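Robots at the open day

March 7, 2020

Last week I went with my colleague Pei-shan Huang to the open day at Gistwood. We came by bus number 14 and arrived a little early, so we drank tea in the corridor until the door was opened. Our group had only 4 visitors, and I was glad, because I could stand near and ask my slow questions.

The arm is a KUKA, with an orange wrist, and it works over a grey bin with sloped sides.
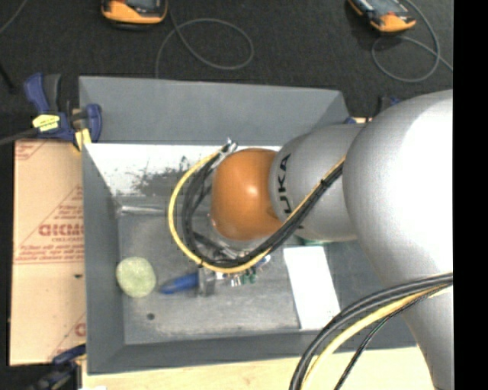
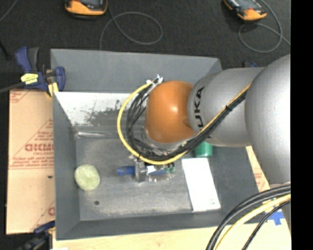
Mr Yeh, our guide, explained that picking up one thing from a bin is still difficult for a machine, especially when the thing is soft or very flat. I asked him how the arm decides where to put its fingers. He answered patiently, but I must confess that I understood only half. Pei-shan wrote it down and she promised to lend me her notes.

There will be another open day in October. I would like to bring my nephew, if his school allows it.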